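# Sikance hand-held gripper pair

Hire or purchase. Supplied by Phelan from the Taltamton depot.

We sell this kit and we still think you should read the page before you ring us. The Sikance is a pair of gripper tools. Your staff hold them and do their ordinary job with them, and the recordings are used to teach an arm the same job. Sales leaflets for this sort of thing like to say that people are "freed up". At Cakville, where a packing room has had two pairs since May, people were moved to the recording table for half of each shift, and the packing still had to be done by whoever was left.

Small household goods are what it handles best. Thin handles are harder than they look, and new users squeeze too much. 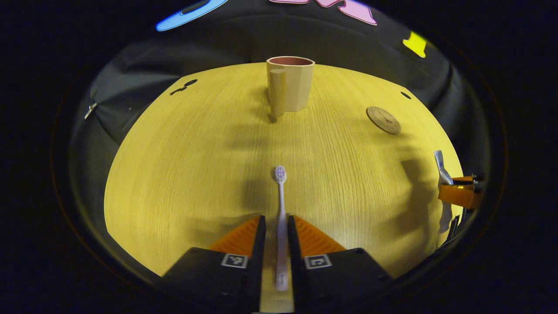

*Toothbrush held between the ridged orange pads, mug and coaster further back.*

**What you get**

- Two grippers with marker labels fitted
- Spare finger pads, one set
- Charger and carry case
- Printed guide (the wrist exercises are on the last page, and should be on the first)

**Figures**

| | |
|---|---|
| Recordings per charge | 145 |
| Suggested recordings per task | 696 |
| Hire, per week | £210 |
| Refundable deposit | £100 |

The suggested number of recordings is the maker's. We have no way of checking it, and Cakville went well past it on one task before anyone was happy with the result. Budget for staff time first and the hire second. Ask, too, who will do the job once the arm can do half of it, and what that person will be paid. We've yet to see a quote that covers this.

Bottles and other upright items need a wide approach with the fingers well open. Changing from one kind of object to another slows everybody down for the first hour.
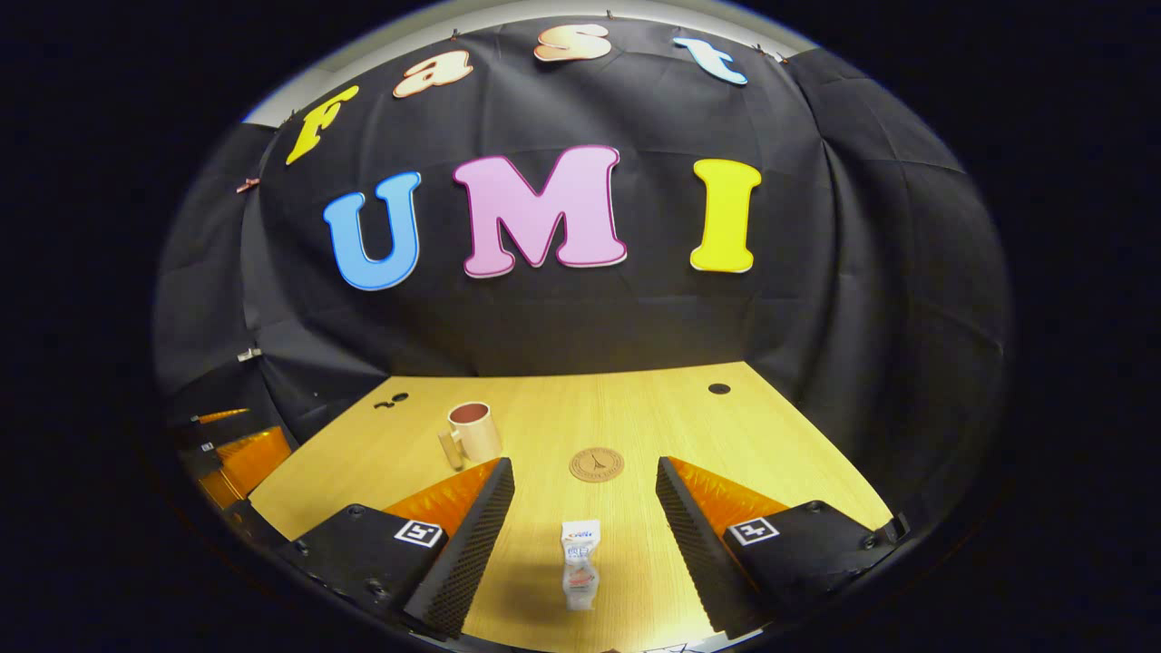
Volodymyr Moroz wrote to us that his wrists ached for the first fortnight, that the job was duller than packing, and that he would still take it over nights. He also wanted it put on this page that no one had told his shift what the recordings were for until he asked.

We now put a one-page staff notice in every case. Please pin it up.

Returns go to the Taltamton depot before 4 pm. Worn pads aren't charged for, but missing ones are.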